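4.2 What people keep, and where they keep it

We turn now to the part of the interviews that took us the longest to write up, and that we enjoyed the most, which was the part where people talked about their cupboards. In the first round we had asked only about cooking, and the answers were polite and rather short. When Maritza Nina suggested that we ask instead where things were put away, and who had decided on it, the talk opened up at once, and several of the 16 households went on well past the hour we had asked them for. One couple in Matar kept us until the evening meal was ready and then fed us (we are grateful to them still, and to their lentils).

The first thing to say is that the places were old. Most people could tell us why the salt lived where it lived, but the reason often belonged to a kitchen they had left long ago. A retired bus driver in Yupanqui kept his on a high shelf to the left of the window, a poor spot for a man with a bad shoulder, and when we asked about it he said that his mother had kept hers there on account of the goats. He had never owned a goat. We heard stories of this kind in 10 of the homes, and we have come to call them inherited places, a plain name that seemed to us better than the longer ones we tried in our drafts.

Inherited places were defended with some feeling. In homes where two adults had moved in together, the first month or so was remembered as a time of small battles, mostly over mugs, and over that one drawer into which string, batteries and birthday candles find their way. These battles were told to us with laughter – at least by the one who had won. The one who had lost was more likely to describe a shelf or a corner of their own, somewhere out of the way, where things were still "done properly." Évan Picard, who carried out most of the second visits, noticed that people lowered their voices when they showed him these corners, even when they were alone in the house.

The second thing concerns guests. We had expected that a visitor's being able to find a glass without asking would be taken as a sign of a well-ordered kitchen. It was taken, far more often, as a sign of closeness. "My sister knows where everything is," one woman told us, and she meant it as praise for her sister. The same woman was put out when a neighbor, on a first visit, opened the right door straight away. She felt, she said, that her kitchen had been guessed. We return to this remark in Section 5, where it gives us a way into the wider question of how a home can be open to others and still be one's own.
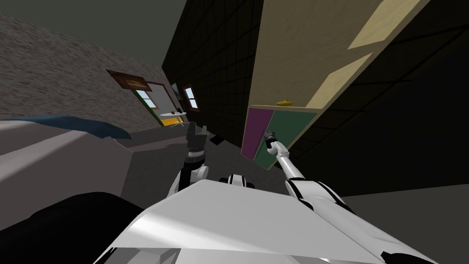

Figure 6. Cabinet doors in color.

Color came up more than we had planned for. Six of the households had painted or replaced their cabinet doors within living memory, and in each of them the change was used to date other events, so that a child was born "when it was still the brown ones," or a grandfather's last visit fell "just after the yellow." Prices were remembered too, and not always fondly. One family had put 1,000 into a jar over several winters to pay for new doors, and could still tell us what they had gone without in order to do it. Very few people had changed what was kept behind the doors at the same time. The plates went back to the plate shelf and the flour went back to the flour shelf, and a stranger would have thought the whole kitchen was new.

There was one clear exception, in Dernumero, where a widower had emptied every cupboard in the November after his wife's death and put everything back somewhere else. He told us that he had wanted to stop reaching for things without thinking. For a while it worked, he said, and then he learned the new places too, and found he minded that less than he had feared. We have given his words more room in the appendix, with his kind permission, as they do not shorten well.

The households in Pruretico differed from the rest in that most of them shared a kitchen with at least one other family, and places there had to be agreed on out loud. We take up their case next.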